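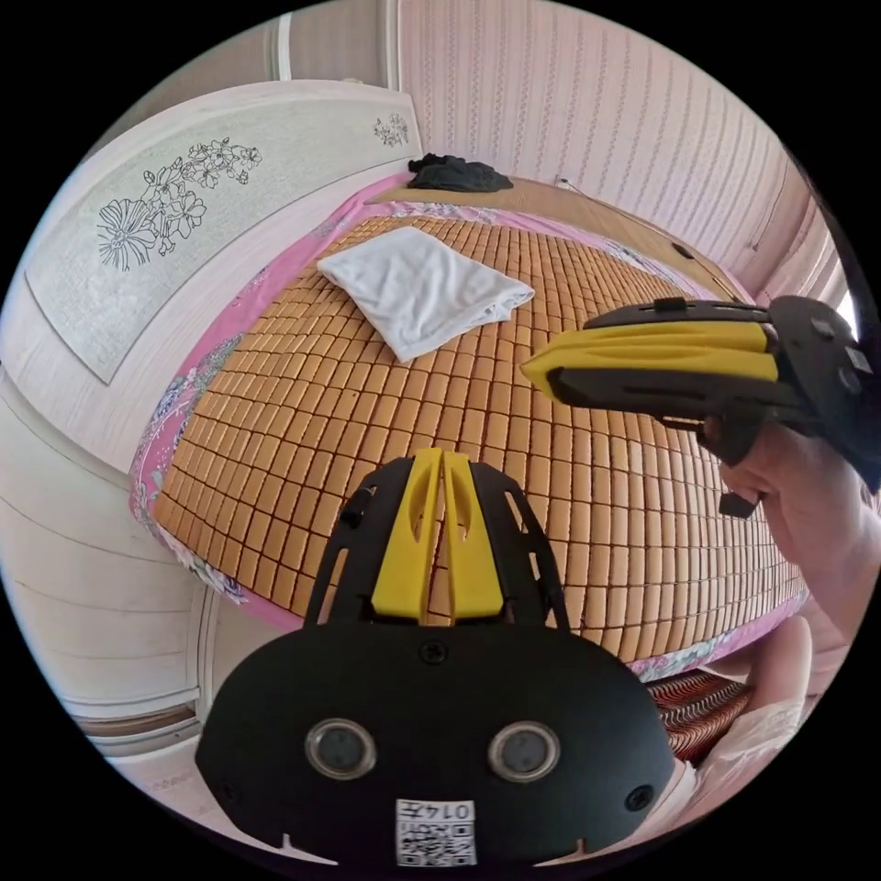
Issue 188

Lists > Household and Linen > Summer bedding

Subject: Re: Tile mats over a fitted sheet

Dear all,

Bok-nam Ryu wrote:

> I have bought one of the tile mats for the big bed and I like it very much,
> but I can't decide what goes under it. My sister says bare mattress. I have
> always had a sheet there. Also, does anybody fold theirs for the winter, or
> must it be rolled? Mine came rolled and I have thrown away the ribbon.

Thank you for this, Bok-nam, and I'm sorry to have been so slow in answering — we have had the decorators in next door and I have hardly sat down since April.

I'm firmly with you and against your sister. We keep the pink flowered sheet under ours, the one with the blue, purple and white in the pattern, and I let the border show round the edges so that the bed still looks like a bed. The little orange-tan tiles are lovely to lie on but they do look rather stern all by themselves, and with our pale pink striped wallpaper I wanted something soft to go with it. The flowers drawn on the headboard are only black outlines on white, so they don't quarrel with anything.

There is a practical side too. A mat laid straight on the mattress will slide, at least ours did, and by morning it had crept over to one side and taken my husband's pillow with it. With cotton underneath it stays put much better. You will still get rows that bend a little instead of running dead straight, and I have given up fussing over that.

As for a towel, I do like to have a white one folded on top. I lie with it under my neck on the very warm nights, and it saves the mat from hair cream, which is a nuisance to get out from between the tiles. Wipe with a cloth well wrung out, never soaking, and leave the window open afterwards. I did once use the Flinell soap on ours and had to go over it twice more to get rid of the stickiness, so plain water for me from now on.

Now, the rolling. Please do roll it! My first mat was a Stenero and I folded it in four to fit the top of the wardrobe, and when I took it out again the threads had gone along two of the creases. Tiles all over the landing. Roll it with the tiles outwards, not too tight, and tie it with anything you have — I use a pair of old dressing gown cords. It can stand in a corner behind the door if there is no shelf long enough.

Does anyone know whether loose tiles can be threaded back on at home? I kept mine in a jam jar and would be glad to use them.

With warm wishes to everyone, and do tell us what your sister says,

Seok

Contact the list owner | © Iterach Household Lists | Back to top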